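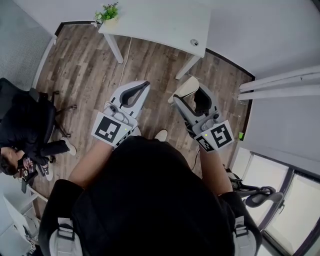 Nondotstead Room Notes

Contents and layout of the desk room, kept as one plain text file per activity. Maintained by Ida Diekmann. Last revised Fri 20 February.

Scope

The notes cover the furniture, the floor and the tidying done between them. There are 382 entries across 16 activities. Kitchen and hallway are in a separate set, Stekum.

Room

Desk: white, rectangular, slender white legs.
Floor: gray-brown planks, wood-look, grain visible.
Skirting: thin, black.
Cables: one thin white cable runs over the floor from under the desk towards the middle of the room. Log it as "floor cable", not as an object to be tidied.

Fields

entry_id: integer
activity: short label, lower case
item: common name of the thing handled
start_place, end_place: desk, under_desk, floor, other
remarks: free text, may be blank

Known problems

Of the entries, 353 have both places filled in. The rest have start_place only.
Two activity labels overlap (clear_floor and tidy_floor). They will be merged in June.
"Other" is used too freely in the early entries.

Contact

Corrections to Sofia Patrício. Please quote the entry_id.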